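Acta de la reunión de mayo – comunidad de vecinos de la calle Huanca

Empezamos a las 17 h pasadas, con Edith Yupanqui presidiendo y yo, Nelly Villanueva, tomando notas como puedo (perdonad la letra del cuaderno, lo estoy pasando a limpio en casa). Vinieron también Valtteri Kettunen y Attila Bakos. Notburga Fuchs excusó su ausencia y dejó el voto por escrito.

1. Cocina común. Seguimos dándole vueltas a la encimera. A mí me gusta la oscura con vetas claras – ya lo dije en abril y lo repito – y a Attila le parece demasiado seria.

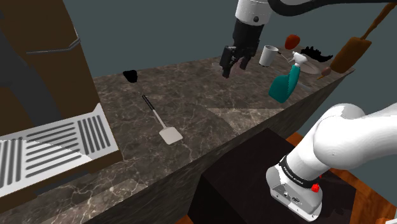
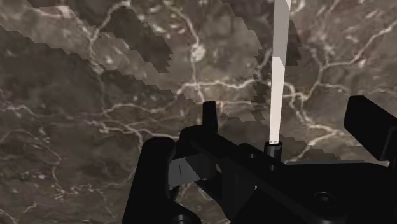

Votamos y salió pedir presupuesto a Dureo y otro a Munlow. Valtteri los llama esta semana.

2. Cuotas. Quedan 693 euros en caja. Edith propone subir la derrama 7 euros por piso y hubo bastante discusión, la verdad. Se deja para junio.

3. Bicicletas. ¡Otra vez! El portal no es un garaje. Attila pondrá ganchos en el patio, con un tope de gasto de 80 euros.

4. Ruegos y preguntas. Notburga pide por escrito que se riegue el limonero. Me lo apunto yo.

Terminamos antes de cenar. Próxima reunión en casa de Edith.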